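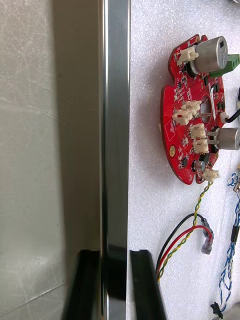

## 作業ノート 木曜 組み立てセル、配線との戦い

共同工房の奥の作業台、朝から占有。丸い赤基板とソレノイドとハーネスをひとまとめにして一組のキットにする、という人間なら鼻歌まじりで終わる仕事を、アーム二本にやらせている。人間がやったほうが速いのはもう分かっているので、このノートに書き込まないでほしい(先週の欄外に書いたやつ、筆跡でばれている)。

目標は前回のまま。ビンから部品を取る、トレイに置く、向きをそろえる、線を踏まない。最後の一つだけがずっとできない。

### 基板

基板そのものは扱いやすい部類に入る。硬いし、丸いし、真ん中に穴がある。困るのは載っている連中のほうで、銀色のコンデンサがにょきっと横に張り出しているせいで、つかめる縁が思ったより少ない。前のプログラムでは縁ならどこでもいいことにしていて、基板を見つけるたびにいちばん背の高いコンデンサへ一直線に向かっていった。熱意は買う。

把持候補から緑の端子台とコンデンサのある側を外した。残った縁だけで候補を作り直すと、見つからないことが増えるかわりに、見つかったときはまともな場所を選ぶ。当面これでいく。

もう一つ、手首カメラの露出。金属は光るし、白い敷物は細かくきらきらするし、自動露出にしておくと基板が真っ暗になったり端子が飛んだりで落ち着かない。固定値にした。値は設定ファイルのコメントに書いてある。コメントを消さないこと。前に消えたとき、復元に半日かかった。消したのは自分。

### 台の配置

ビンは黄色の浅いやつで統一、中央に金属トレイ。トレイに白い紙を敷いたのは見た目のためではなくて、素の金属面だと反射で輪郭検出がぐちゃぐちゃになるから。紙一枚で直った。その前に偏光フィルタを二種類買っている。領収書はWikströmのファイルに挟んだ。

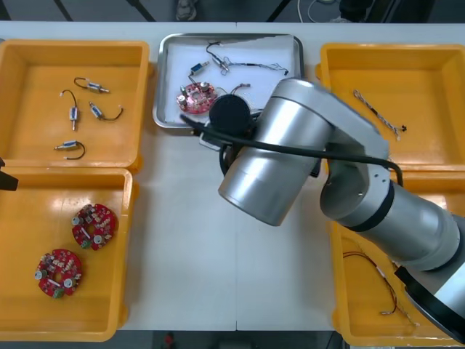

で、配置を決めてからアームのケーブルの取り回しで午前が消えた。手首まわりのケーブルは余裕がないと関節を回したときに突っ張るし、余裕を持たせすぎるとビンの縁に引っかかる。ちょうどいい長さというものは理論上存在するはずだが、姿勢ごとに違う。結束の位置を手首寄りに少し戻して、大回りする姿勢を経路計画の側で禁止した。力技。動きが遠回りになったぶん遅くなったが、どのみち速くはない。

Cadbergの治具図面は、ビンの位置がこちらの台と合っていない。台の継ぎ目を基準に引き直した版を共有フォルダに入れてある。古い版も残っているので、名前の末尾をよく見ること。「最終」と「最終2」では「最終2」が新しい。命名については反省している。

### ソレノイド

本体は問題なし。リード線が問題。細くて勝手な方向に丸まっているので、本体をつかむと線だけ隣のビンの縁に引っかかったり、別の個体の線と仲良くなったりする。持ち上げる前に真上へ3ミリだけ浮かせて、そこで一度止める動作を足した。線がからんでいると力覚の値が変わるので、変わったら置いてやり直す。地味だが効いている気がする。気がするだけで、ちゃんとした比較はまだ取っていない。

### ハーネス

本日の敵。

より線の束は、どこをつかんでも残りが好きに動く。端子側をつかむと反対側が暴れ、真ん中をつかむと両端が垂れて、トレイに着くころには最初に計画した形の面影がない。人間はどうしているのかと思って自分の手を観察したら、両手を使い、さらに小指で押さえていた。ずるい。

いまの方針は、線が束ねてある白いところだけを狙うこと。そこなら三系統がまとまっていて、つかめば全部ついてくる(はず)。色で探させると白は背景の反射と紛らわしく、黄色い樹脂の照り返しをハーネスだと言い張ることがある。そこで、より線の緑と黄を先に見つけて、それをたどって白い部分に着く、という順番に変えた。遠回りに見えて、このほうが迷わない。

指先の形も変えた。Undettiの標準の平らな指だと細い束がするっと抜けるので、溝付きの先細のやつを試している。閉じる幅の指定は要注意で、欲張って閉じると束がつぶれる。開きすぎると当然落ちる。力の上限はまだ手探りで、単位のない内部値で96にしてある。96の根拠を聞かないでほしい。95で落ちて97で嫌な音がした。

### ログ

試行の記録は通し番号で738まで来た。1000までに配線が片付かなかったら、ハーネスだけ人間が並べる案に切り替える、と掲示板に書いてしまった。書いたときは余裕のつもりだった。

途中で番号を振り直したい誘惑に駆られたが、Westgateの台でそれをやって前後関係が全部分からなくなったので、振り直しは禁止。失敗した回も消さない。むしろ失敗した回のほうが読み返す。
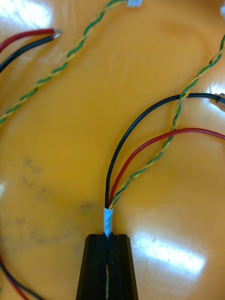
**なぜ線を真っすぐに整えてからビンに入れないのか?**

整えても、一本取り出した時点で残りが動いて元どおりになるから。仕切り付きのビンなら防げるが、仕切りの壁に指が当たるので、今度はそちらの回避を書くことになる。線が乱れている状態から取れるようにしておくほうが、後で部品の入れ方を誰かに頼むときにも楽。頼む相手がいれば。

### 次にやること

- [ ] 力の上限を単位のある値に換算する
- [ ] ソレノイドの一時停止あり・なしで比較を取る
- [ ] 「最終」を別フォルダに移す
- [ ] ハーネスを置くときの向き。いまは表裏を見ていない
- [ ] トレイの紙を替える。予備は引き出しの二段目

追記、21時。片付け中に自分の袖でソレノイドのリード線を引っかけた。アームに偉そうなことを言う資格がなくなった。停止ボタンは押してある。電源は落としたが、制御PCはログの書き出し中なので、明日の朝まで触らないでください。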